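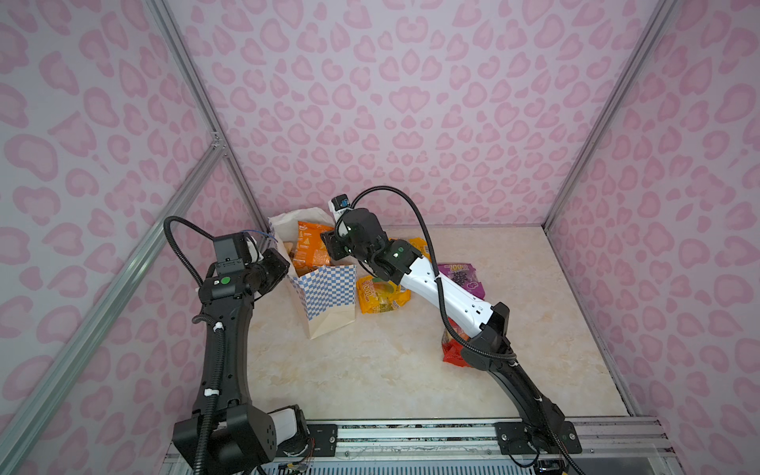
The corner with the pink spots on lavender paper

Paper bakery bag with print, keep it or recycle it?

Flolleo
I have started to keep bakery bags for small gifts and for dry bread. The one I have now has a croissant and a pretzel on blue and cream checks, and I like it very much. But the paper takes some grease, and my drawer has already 60 bags in it. Do you fold them flat, and how long do you keep one?

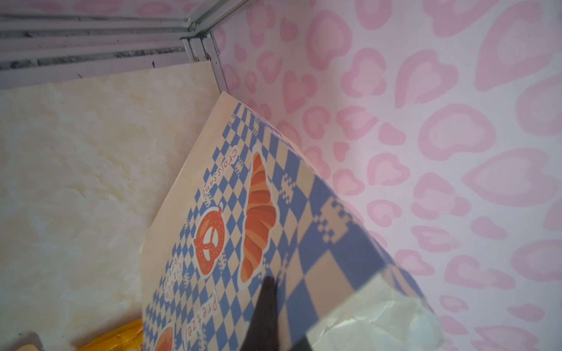
3 replies

Trullard
I keep only bags which had dry things inside, like pretzels or rolls. Shake out the crumbs, open the bag for one night, then fold it along the old lines. Mine stay in the drawer for 7 weeks — after this they smell of old butter. If you see a grease spot, do not use it for a gift.

Flestent
just recycle

Nedeljković
It depends on your town. In my town clean paper bags go with paper, but greasy ones go to the compost bin. Any plastic bag must be separated first. For gifts I cut out the printed side and glue it on a card, and I get 4 small cards from one big bag.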